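3 min read

clolta88
Finally replacing the zipper on my old rain pouch and I am having way too much fun! I've got the new one laid out on a paper towel so it stays put while I work. It's the see-through kind, pale gray and kind of glassy. My table this evening:
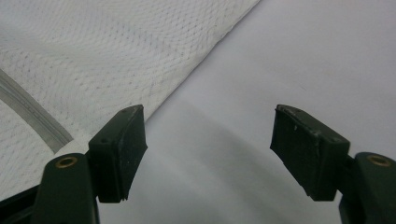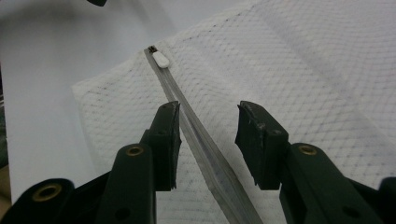 Plan is to baste with a glue stick, then sew it in with a size 12 needle. Has anybody done a clear one before? Any tips welcome!!

Horrocks
Love these zippers! Skip the glue though. It shows right through the tape and goes yellow by September. Narrow double-sided tape, and keep it out of the needle's way.

jisitov_109
Disagree, washable glue is fine if you rinse the pouch after. I've done a whole pile of pencil cases that way and they still look great. Tape gums up my needle every single time.

Horrocks
Then your tape is too wide :) Also, no iron anywhere near it. I melted one flat.

Drultetti
Longer stitches! Short ones perforate the clear stuff and it tears like a stamp. And a Teflon foot if you own one, or tissue paper on top.

clolta88
Ooh, tissue paper I have. Trying glue on one end and tape on the other, will report back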